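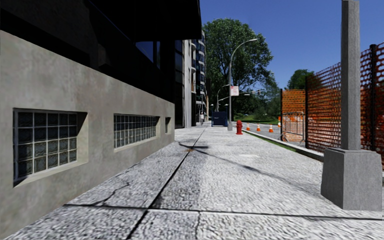
Re: [humelcombe-walks] Street noise and the listening walk

Ketsara Khamphan wrote:
> I loved the first listening walk, but my notes are a mess. I wrote "traffic"
> eleven times! How do the rest of you write down what you hear? And is it
> worth going out again before the leaves are on the trees?

Ketsara, please do go again, and go soon! I've done the Thongdee loop in March and again in June, and they might as well be two different towns. With bare branches you get the church bell all the way down at the river, and once the leaves are in you lose it by the second corner.

As for notes, I gave up on sentences years ago. I draw a circle, put myself in the middle, and mark each sound where it came from – near the center if it's close, out at the rim if it's far. Loud ones get a thick line. One page per stop, 4 minutes a stop, no talking. I have 136 of these pages in a shoebox now and I still get a kick out of leafing through them.

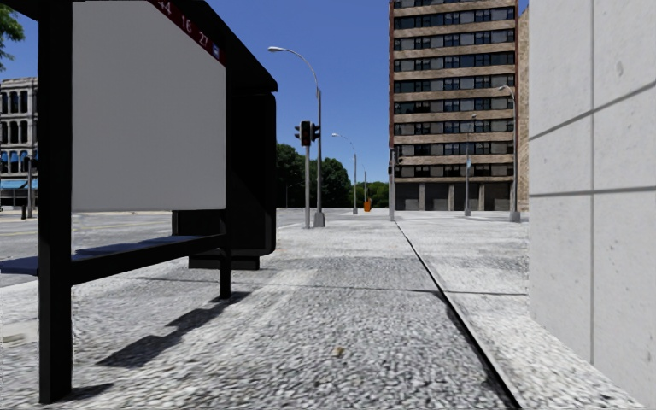
My other trick is to ban the word "traffic" completely. Write brakes, tires, a door, an engine ticking over, a horn two blocks off. You'll be amazed how much was hiding in there! Bus stops are wonderful for practicing this, and they're easy on the legs. Pick a shelter with a long bench like the dark one here, a stop with a few routes on it (16 and 27, say), and stay put for three or four buses. Each one pulls in with its own squeal and sigh, and after a while you start to know them. I once did a whole morning at the Mokow stop and filled 38 lines without hearing the same thing twice.

I'd also try one stop with your eyes closed, sitting down, with a friend beside you. The small sounds come up so fast – somebody's keys, a pigeon on a gutter, paper blowing along a curb. 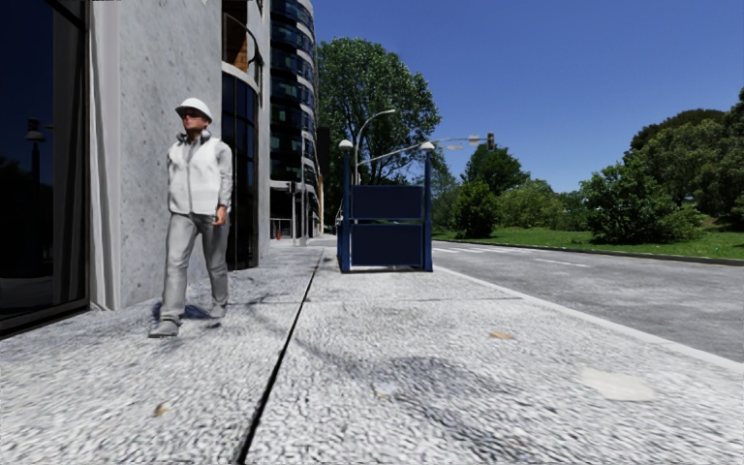

Do I need a recorder for the next walk?

Pencil and paper are plenty. A few of us bring recorders, but those files mostly sit unheard, and the pages get passed around over coffee afterward.

We meet outside the Jinik bakery at 7:30 in the morning, before the delivery trucks get going. Bring the messy notes too, I'd love to see them!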